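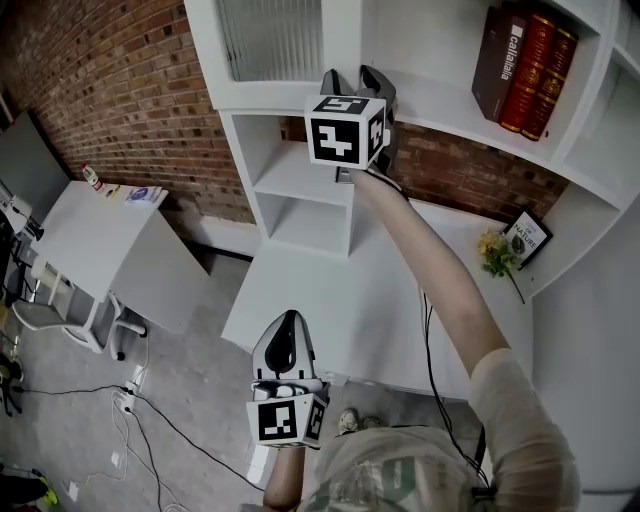
Sourcing fabric and trim closer to home – who has made the switch?

Forum: Small Manufacturers > Suppliers and Materials
17 replies

hemline_and_co
We make canvas work aprons and tool rolls, small batches, and as of July all of our webbing comes from a mill two hours up the road instead of by container. I am so happy with it that I had to post! The mill is called Plirnitz, they run narrow looms, and they let me walk the floor and pick the weave myself. The minimum order was 30 rolls, and my overseas supplier wanted 319 before they would even talk about a custom color. Lead time went from a whole season to 17 days. I know the per-yard price is higher (it is, no getting around it) but I'm not sitting on a garage full of olive webbing anymore. Who else has done this, and what did you move first?

buckle_up_bev
Congrats! We moved our thread first and then zippers. Thread was easy. Zippers were a pain, and I ended up with Bralance for the metal ones. They're good about matching tape color if you mail them a swatch. Don't send a photo, they will guess and they will guess wrong.

gritstone
Glad it's working for you, but I'd be careful telling people to jump. I ran the numbers for our bags and domestic canvas would have put us over what our stores will pay. People say they want local and then they look at the tag.

hemline_and_co
Fair point on canvas. I haven't moved ours yet, only the webbing. Did your numbers include freight and duty? When I first compared I was looking at the invoice price alone, and the gap shrank a lot once I put in the port fees and the rolls we threw out for bad selvage.

gritstone
Freight and duty yes. Scrap no. We don't get much scrap.

waxed_edge
We get a LOT of scrap, so maybe it depends on who you buy from. I'm with hemline here. Last winter our canvas showed up with the wrong finish and by the time we had sorted it out we'd missed the whole holiday run. With a local mill I'd have put the roll in the back of the car and driven it over there myself.

pinking_shears
Has anyone used Bonine for cotton duck? I have a sample card from them and the 12 oz feels lovely, really tight and even, but I can't find anybody who has ordered real yardage.

buckle_up_bev
I have! Ordered twice. First lot was gorgeous. Second lot was a shade warmer, enough that I couldn't mix them in one apron. They were nice about it and took back what I hadn't cut. Ask for everything from one dye lot and get it in writing on the order.

pinking_shears
Perfect, thank you, that's the kind of thing I wanted to know.

gritstone
See, that's my worry. Small mill, small dye lots. If I need a reorder to match in the spring I can't be rolling the dice.

waxed_edge
Had the same shade problem with imports though, so I don't think that one is down to size. We cut by lot and tag every bundle now. Annoying for a week and then it's just how you work.

hemline_and_co
Same, we tag by lot. And Plirnitz keeps a cutting from every run on file, which I love – you can ask them to pull yours before they start the next one.

selvage_sam
Jumping in from the leather side. Tudose does vegetable-tanned straps and they'll split hides to your thickness. Slow on email, great on the phone, call before noon. The straps aren't cheap but I've stopped re-punching holes, so I'm calling it even.

gritstone
OK, I might try the webbing. Webbing is a small piece of our cost and I could live with the difference there. Still not moving the canvas.

hemline_and_co
Do it! Ask for the sample ring, it has the cotton and the poly blends on it. The herringbone is my favorite and I've been putting it on everything.

buckle_up_bev
Is the herringbone stiff enough for a shoulder strap or does it roll?

hemline_and_co
The 2 inch stays flat for me. The narrower one rolls a bit until you stitch down both edges. I'll bring a length of each to the next meetup if you want to pull on it.

buckle_up_bev
Yes please!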